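Why Are Bricks Red?

I love bricks. I know that sounds silly, but stick with me! My grandpa Huw laid them for a living, and he let me mix the mortar when I was small (I wore most of it).

Bricks start out as clay, the squishy stuff you find under the grass in lots of backyards. Clay has tiny bits of iron hiding in it. When the clay gets really, really hot, the iron joins up with oxygen from the air and turns red. Rust is made of iron and oxygen too, so a red brick is a sort of cousin to an old rusty nail.
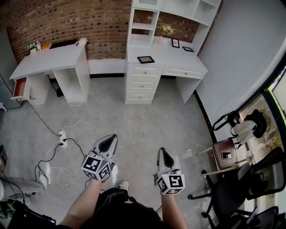 So why aren't all bricks the same red? Well, the ones in the hottest part of the oven usually come out darker, and the ones in a cooler spot come out lighter. Clay from different places has different amounts of iron in it, too. Some clay has lots of chalky lime mixed in, and that makes yellow bricks!

The oven is called a kiln (some people say "kill" — I say the N). My friend Kgomotso Shezi took me to see one at the Beyene brickyard last October, and even standing way back by the gate my face got toasty. She told me they had 1,207 bricks baking in there. 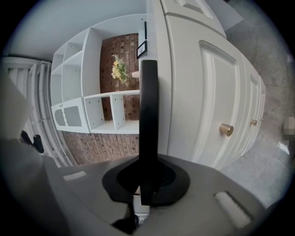 What's the gray stuff in between?

That's mortar. It's sand, water and cement, sometimes with lime, all stirred up like thick cake batter. The bricklayer spreads it with a pointy tool called a trowel, sets the brick on top and gives it a tap. Grandpa Huw could lay 15 bricks while I was still trying to get my first one straight.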